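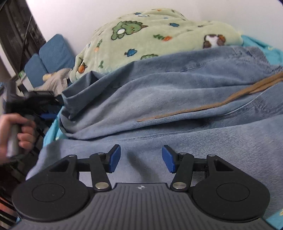 Visit notes, Sonareo open lab (April). Read before section, bring to the discussion.

Host: Lizelle Mkhize, who runs the data side. Trinidad Espinoza did the second half, the learning part. Slides were fast, so gaps below. Fix yours if you got more down.

1. Setup
Hand-held grippers, one per hand, no arm attached. Person does the task, the tool records. Two jaws, flat blue pads at the tips, linkage opens and closes them. Same fingers go on the robot later, so what the pads can grab in the hand they can grab on the arm. In theory. See 4.

2. Why cloth
Rigid stuff: six numbers give you the pose, done. Cloth: no short list of numbers. Folds hide other folds. Mkhize's point was that denim and fleece are diferent problems. Denim is stiff, holds a crease, has an edge you can pinch. Fleece squashes, rolls into a mound, pads tend to take two layers when you want one. Prints don't help either, vision picks up the cartoon and misses the hem. (Ask: does plain fabric do better? Didn't catch the answer.)

3. Numbers from the demo
371 recordings in the Kekana set so far, all bedding and clothes
68 thrown out, mostly tracking lost when moving too fast
Jinameo = their name for the cleanup script
Left and right tools have to share one clock. 3 frames of drift and the handover looks wrong

4. Hand vs arm
Person's wrist does a lot without thinking. Arm has joint limits. Espinoza: "if your elbow had to go somewhere silly, the robot can't follow you." So people get trained to move slow, keep both tools in view. Force is NOT recorded, only jaw opening. Big one, will be on the reading list discussion.

5. What we tried
Everyone got a turn. Pick up an edge, shake out, lay flat. Harder than it looks, you want to use your fingers. Most of us pinched too deep and dragged the whole heap along.

For next time
- Read the Plunden handout, p. 113 on, skip the proofs
- Half a page: pick one garment, say where you would grasp first and waht could go wrong
- Bring questions for Espinoza, she is answering by email

Sign the visitor sheet if you left early.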